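Okay, week 2 of home robots, and I finally get to talk about the Hunda two-arm kit! I've been poking at it since December and I have opinions. The arms are lovely – the gripper is where I'd spend your attention. Cloth is mean to grippers.

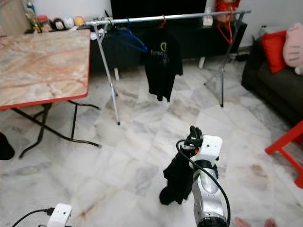 Fig. 2. Laundry task: black cloth in the gripper, clothes rack ahead.

Before lab, read Cengiz Soylu's setup sheet and jot down how you'd score a hanging task. Would you pay for the Wurkard service plan too? I'm torn – bring arguments!

12 shares · 2 comments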